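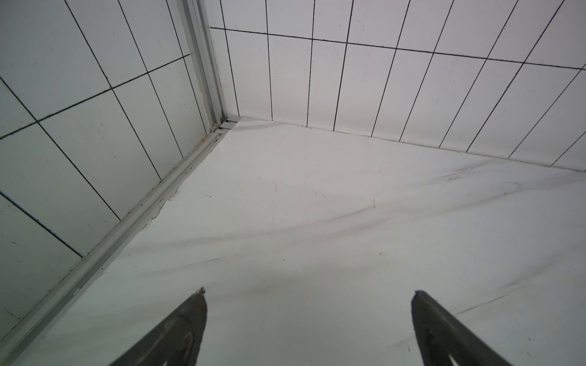

Most of teaching a robot by remote control is learning to want less information than you're used to. You arrive with two eyes, a neck and a lifetime of grabbing cups, and then you sit down at the controls and are given a wrist camera. In the view from the wrist, the fingers come up from the bottom edge with a wide gap between them, and behind the gap there's a great deal of white floor with grey veins in it. Ask yourself how high the fingertips are above that floor. You don't know. Neither does the policy we're going to train on your recordings, and it won't have the decency to look worried.

## Session 5: Showing it how

Handout for the Lindholm evening course. Read it before you touch the leader arms. Last session's handout covered the safety stop and I won't repeat it, except to say that the button is red and you're allowed to use it more than once.

### 1. Two ways to show a robot something

**By hand.** You put the arm in its slack mode, take hold of it, and move it through the task while it records its own joint angles. The technical name is kinesthetic teaching. You feel the contact directly, so if the part jams you know before the data does. The drawback is you. Your hands and forearms are all over the camera images, and the policy may conclude that a large sleeve is an essential part of closing a box. Two arms at once is also hard this way unless you have a partner, and partners have opinions.

**By remote control.** You move a pair of leader arms at the desk and the follower arms in the cell copy them. We use Clirar for the recording. The images stay free of people, one person can run both arms, and what the cameras store is what the robot will see later on. What you give up is touch. Our leaders send nothing back. You can lean on the tabletop with real conviction and feel only a mild breeze of regret.

We'll do one session by hand and then switch to remote for the rest of the course. Anybody who falls in love with the first method may write me a long email about it.

### 2. What goes in an episode

An episode is one attempt, from the start pose back to the start pose. For the Pundevum exercise the time limit is 75 seconds. Most of you will finish well inside it by the second evening. If you run over, stop and throw the episode away.

Before you press record:

- Move both grippers to the start pose, open.
- Check every camera view on the desk monitor. A frozen view looks exactly like a very patient robot.
- Put the objects where the layout card says. The card changes every ten episodes.
- Say the episode number out loud to your partner, who writes it down.

During the episode:

- Look at the monitor and keep your eyes off the cell. If you use your own view through the side of the bench to find the object, you're using a sensor the policy doesn't have.
- Move at the speed you'd use to hand somebody a full cup of coffee.
- If you miss a grasp, open, back off, try again and keep recording. Recoveries are useful. Flailing isn't, and we'll look at both in Section 4 so you can tell them apart.
- Don't talk to the arm. It won't do any harm, but your partner has to listen.

Afterwards, mark it **keep**, **discard** or **ask**. Please don't invent a fourth category. In March someone did, and I'm still finding folders named "fine I guess".

### 3. Two arms, one middle

Single-arm work is mainly a question of getting there. With two arms you also have to agree about who's there already. The left hand holds something, the right hand does something to it, and both wrists end up wanting the same few inches of air.

Some rules of thumb from earlier groups:

1. Decide which arm holds and which arm works. Keep it that way for the whole episode and the whole layout card.
2. Bring the holding arm in first and let it come to a full stop. A person watching should be able to say "stopped" without thinking about it.
3. Bring the working arm in low and from its own side. If you come over the top, the wrist cables have to go somewhere, and you won't like where.
4. Leave in the opposite order.
5. Use the outside view for the approach and the wrist views for the last inch. Once the wrists meet, they cover the work, and the outside camera can tell you only that something is going on under there.

Rule 5 gets the most complaints, so look at what the outside camera has to offer when the arms have met over a flat piece of cardboard. You can tell that the left arm has a small white plastic part at its tip. You can find the pink wine glass on its rack in the back corner with no trouble at all, and it's no help whatsoever with the cardboard.
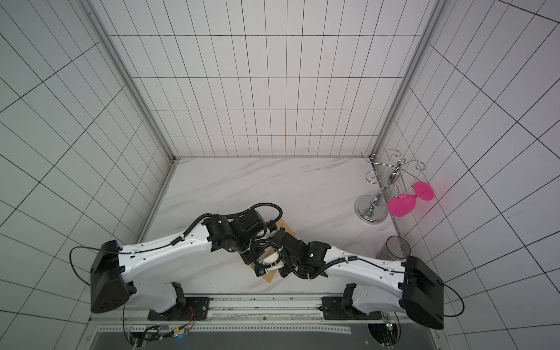 Ksawery Sobczak disagreed with the whole of this section when I passed round the draft, and asked for the objection to go in. The trouble with fixed roles, the argument goes, is that you end up with a robot that can only do the job one way round. Put the part on the wrong side and it will reach across its own chest like a man looking for a wallet. Better to record both versions from the first evening and let the model sort it out.

I don't think that's wrong. I think it's expensive. With mixed roles you need enough of each version for the policy to commit to one, and a policy that can't commit does something in between: both arms start toward the part, both hesitate, and you get a very polite collision. At Matville they recorded 729 episodes of a two-arm exercise with the roles left up to the operator, and the trained arms spent much of the evaluation holding doors for each other. The same people then recorded the task again with fixed roles and got something usable out of a smaller set. You're free to draw another conclusion. We'll try the mixed version in the last week if the schedule survives.

### 4. Reading your own recordings

Watch your episodes back the same evening, while you can still remember what you were trying to do. Play them once at normal speed and once at double. At double speed hesitation becomes very easy to see, and so does the habit some of you have of wiggling the gripper before you close it. The wiggle feels like care. To the policy it's a step in the procedure, and it'll perform it faithfully for the rest of its life.

Things to look for:

- **The long pause.** You were thinking. The recording shows an arm sitting still above the table for no visible reason, and an arm that has learned to sit still can be hard to get moving again. Do your thinking before you press record.
- **The drag.** Fingertips too low, scraping along the tabletop on the way to the part. See the remarks on height at the top of the handout.
- **The miss and recovery.** Gripper closes on air, opens, lifts a little, comes back down in a better place. Keep these.
- **The flail.** Gripper closes on air, then does several things in no order, then succeeds by accident. Discard, even though it worked. Particularly because it worked.
- **The tidy-up.** After the task was done you nudged something straight with a fingertip. Very human. Discard.

Ánh Khương and Mỹ Cù have put together a page of short clips, one for each item, and have been generous enough to use only their own mistakes. The drag is mine.

On quantity: people ask for a number, and the number they've heard is 1,000. You won't get there and you don't have to. For one task, one layout card at a time, a clean small set will teach you more than a big one you haven't watched.

### 5. For next time

Work in pairs. Those of you who are on your own so far, talk to Duyên Thân, who keeps the bench list.

- Record 22 episodes of the holding-and-working exercise per pair, with fixed roles. Swap operators halfway.
- Mark every one of them. Bring the sheet.
- Choose your worst **keep** and your best **discard**, and be ready to defend both in front of people who are tired and want to go home.
- Write down, in a sentence or two, the first moment you caught yourself looking at the cell when you should have been looking at the monitor. If you claim it never happened, your partner will be asked.

Optional: repeat three episodes with the outside view switched off. Go slowly near the table. Anika Doucet did this last term and reported that the first one was impossible, the second was easy, and the third was impossible again, and the recordings bear that out pretty well.

Bench time is booked on the sheet by the door. Leave the leader arms parked with the grippers open, and put the layout cards back in their box in order, please, starting with card one.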